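Wavwood Workshop Help > Grippers and end effectors

Handheld parallel gripper crushes soft bundles before it gets a grip

Asked by prurkeo_bench
3 answers

I am building a pair of handheld grippers at home for recording pick-and-place demonstrations. Linkage jaws, trigger in the handle, printed arms, screws at the pivots. Rigid parts are no problem. Soft bundles are: anything folded or tied either slides down between the jaws or squashes flat before it lifts.

Current state: flat jaw faces with 1 mm foam tape. The trigger spring came from a Mousavi kit and I have no data for it. At full squeeze I measured 13 N at the jaw with a luggage scale. A typical bundle weighs 80 g, so force should not be the limit. Should I change the pads, the spring or the linkage ratio?

Answer 1 (accepted)
Deisy Zapata

Pads first. Foam tape compresses, then shears, and the adhesive creeps sideways. You end up squeezing harder to make up for friction you don't have.

Cast or print a ribbed pad in soft TPU or silicone. Run the ribs across the direction of slip. If you lift vertically, that means horizontal ribs. Mine are 2 mm deep, and I stopped using glue after the second pair peeled; they now sit in a dovetail slot.

Then look at the pivots. Close the jaws on a sheet of paper and pull it out from the top and from the bottom. If one end lets go early, the faces are not parallel and you are holding the bundle on a line of contact. Play in the pivot holes is the usual cause. Ream them and fit bushings. Do not just tighten the screws, the linkage will bind and you lose feel in the trigger.

Leave the ratio alone until both of those are done.

Comment from prurkeo_bench: Paper test failed at the bottom on both units. Bushings ordered.

Answer 2
Ulises Ñahui

just use a weaker spring. worked for me

Comment from Deisy Zapata: Depends which way the spring acts. On a return spring that makes the trigger lighter and the jaws close harder for the same hand effort.

Answer 3
prurkeo_bench

Posting results from my own build. Ribbed pads on both jaws, bushings in all pivots, same spring. Out of 200 lifts with tied and folded bundles I had 13 drops, against more than half before. The remaining drops were nearly all grips taken too high, on the cinched part. Taking the wide lower section between the pads works better, and the bundle stays upright.
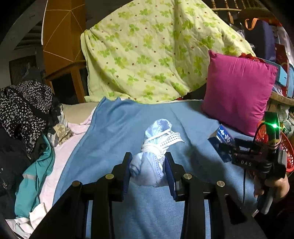
Settings that ended up in the build

Pad: TPU 85A, ribs 2 mm deep at 4 mm pitch, dovetail fit
Pivots: bronze bushings, screws with threadlocker, no preload
Spring: unchanged
Trigger stop: added, limits jaw force to 8 N
Print time: 80 minutes per pair of pads on the Prernlow

The stop matters more than I expected. Without it I still over-squeeze when I get tired. I will recheck pivot play after 300 cycles and edit this if it has opened up.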